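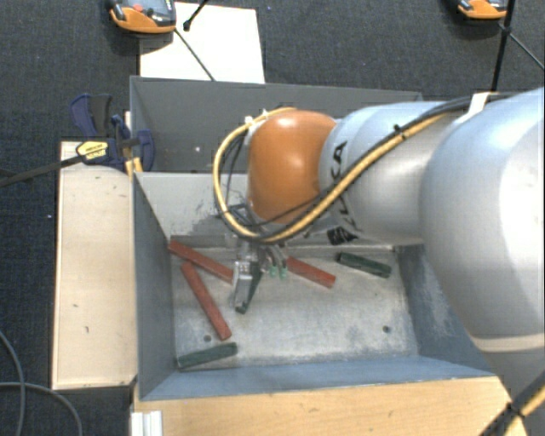 ## 4. Setting up the local history reader station

This section is for staff of the Brurneck Public Library who prepare the microfilm reader in the Cordeiro Room. The station is used for old newspapers, parish lists and obituary cards. The viewing program is called Plernen and it is already installed on the computer.

You need the room key, the blue folder with the reel index, and a staff login for Plernen.

### 4.1 Starting the reader

1. Switch on the reader first and the computer after. If you do it in the other order, Plernen does not find the reader and you must restart the computer.
2. Wait until the lamp light on the front panel stops blinking.
3. Open Plernen and choose **Local History** from the list of collections.
4. Enter your staff login. Visitors do not get their own login, they work in the session which you open for them.
5. Set the session time to 3 hours. Plernen shows a message 4 minutes before the end, and the visitor can ask at the desk for more time.

**Note:** The collection has around 1,000 reels. Only the reels with a green dot in the index are scanned. For all others the visitor needs the film itself.

### 4.2 Loading a reel

1. Take the reel from its box and leave the box open on the shelf, with the number to the front.
2. Pull out the glass tray until it stops. The glass plate lifts by itself.
3. Put the full reel on the left spindle and the empty one on the right.
4. Pass the film under both rollers and between the glass plates, then turn it two times around the empty reel.
5. Push the tray back and press **Forward** slowly.
6. If the text is backwards on the screen, choose **Mirror** in the View menu. Do not take out the film for this.

**Caution:** Hold the film only by its edges. Never pull it when the glass is down - it scratches the whole page and we have no second copy of most titles.

**Caution:** Reel 308 has a repaired place near the beginning. Turn this one by hand until you are past the tape.

### 4.3 Saving and printing pages

1. Choose **Crop** and draw a box around the article.
2. Save as PDF to the visitor's own USB stick, or send to the printer at the desk.
3. Write the newspaper title, the date and the reel number on the print. Plernen does not add them.

Name changes and corrections for the obituary cards go to Bouchra Bouazza at the local history desk. Please use the Brosura form, not a loose paper, and put the card number in the first field.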